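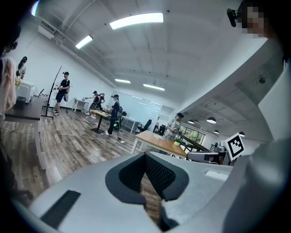
*A hand-held gripper in an open office or lab, with other people working at tables behind it.*

# How to budget for a hand-held gripper setup

Most first budgets for this kind of work have one line in them: the gripper. The gripper is the easy part to price. The lines that get missed are the tables, the power, the spare parts and the hours of the people who hold the thing. This guide goes through the budget in the order we fill it in. It assumes you already know what tasks you want to record and that you have a room.

## 1. Decide how many stations you will run

Start with people. One operator needs one gripper, one work surface and enough floor to turn around with both arms out. If your operators wear backpacks or headsets, give them more floor than you think.

We plan for 2 stations in the first round and leave the rest of the room for later. Buying for the full room on day one ties up money in hardware that sits in boxes while you are still changing the task list.

## 2. Get quotes for the grippers

Ask at least two suppliers for a written quote. We compared Komen and Pestura. Their prices per unit looked far apart until we put the same items in both.

| Item | Komen | Pestura |
|---|---|---|
| Gripper, per unit | $2,185 | $3,971 |
| Camera | separate | included |
| Calibration | separate | included |
| Spare finger pads | separate | one set |
| Lead time | 28 days | 28 days |

Before you compare totals, ask each supplier:

- Is the camera and its mount in the price?
- Which wear parts can be ordered on their own?
- Who pays shipping on a warranty return?
- Does the recording software need a yearly license?
- Will the same model still be sold when you want more?

The last question matters if you plan to add stations. Mixing two gripper models means two sets of spares and two calibration procedures.

## 3. Price the room

Walk the room with a tape measure and a notepad before you order any furniture. Check these:

1. **Outlets.** Mark every wall outlet and measure to the spot where each station will stand. Power strips and cables on open floor are fine for a trial week. For a permanent setup, put in a line for floor covers or overhead drops.
2. **Light.** Ceiling panels are usually enough. If the room has large windows, budget for blinds, as daylight changes through the day and your recordings will change with it.
3. **Tables.** Buy at least two heights. Plain tabletops are easy to replace when they get scratched.
4. **Markers.** Printed marker cards are cheap, but they have to stay flat and upright. Add stiff backing board and stands.

Our tables came from Charpentier. Delivery was charged per floor, so ask about that if you are upstairs.

## 4. Add spares and charging

Wear parts go first. Put one full set of finger pads per gripper in the opening order, plus a spare cable of every type you use. If anything runs on batteries, buy two per device so that one can charge while the other is in use.

Storage is another small line that people skip. Each recording station fills drives quickly, and you will want a second copy kept somewhere else. We use Pellari for the second copy and pay by the month.

## 5. Budget the hours

Operator time will pass the hardware cost sooner than you expect. For each station, write down paid hours for:

- training
- setup and calibration at the start of a shift
- recording
- breaks – holding a gripper up is tiring, and short sessions give better takes
- checking the files afterward

Do a one-day trial with borrowed tables and time every step. Use those times in the budget, even if they look slow.

## 6. Set the order dates

Count back from the day you want to start. With the lead time in the table above, a May start means the gripper order has to be signed by the end of March. Furniture and electrical work can overlap with that wait. Order spares on the same purchase order as the grippers to save a second shipping charge.

Hold back part of the budget until the first two weeks of recording are finished. In our case that money went to longer cables and a second set of blinds.

*Prices last checked October 27, 2020, before tax and shipping.*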